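Stuvley Single-Drawer Desk, White

Sold by Cerkness Office Furniture
Usually ships in April batches. Flat packed, 2 cartons.

Our take

We carry a lot of white desks and most of them are the same desk. Prydderch, who make the Stuvley, describe it as "a complete workspace solution." It is a desk with a drawer in it. We stocked it after keeping one on our own floor for a while, and we would like you to know what you are getting before you pay the freight.

The top is plain and white and shows coffee rings. They wipe off if you get to them the same morning. Leave one over a long weekend and you will be scrubbing. The brochure calls the finish stain resistant, and we would have picked a weaker word.

Prydderch also say the desk "encourages a clear surface." We have not seen a piece of furniture do that yet. A cardboard box lands on the back corner and stays there, and whatever doesn't fit on top ends up on the floor with the cables.

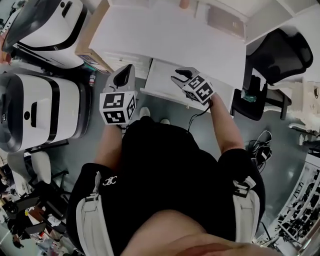

The drawer

One drawer, white like the rest, opening toward whoever is using the desk. It is the best part. The runners are smooth and the stop is firm enough that a hard pull won't put the contents on your shoes. Allow for the space it takes when open, especially if you work standing up in front of it or share a narrow room with shelving.

It does not lock. The lock kit, sold under the Rumik name, costs 38 dollars and needs drilling. We think that is a lot for a lock and we don't fit it for you.

Chair and cables

No chair is included. A mesh office chair goes well enough with it, but check the arm height before you order, as fixed arms can catch the front edge.

There is no cable tray and no hole in the top. The catalog mentions "cable freedom." Buy some ties.

Assembly

The leaflet says 30 minutes. Ours took a good deal longer, mostly because the drawer runners are marked left and right in very small print. Put the runners on first and ignore the order in the drawings.

Price and returns

200 dollars, delivery extra. Returns accepted on unopened cartons only. Marks on the top caused by use are not covered by the Prydderch warranty, whatever the brochure says about stains.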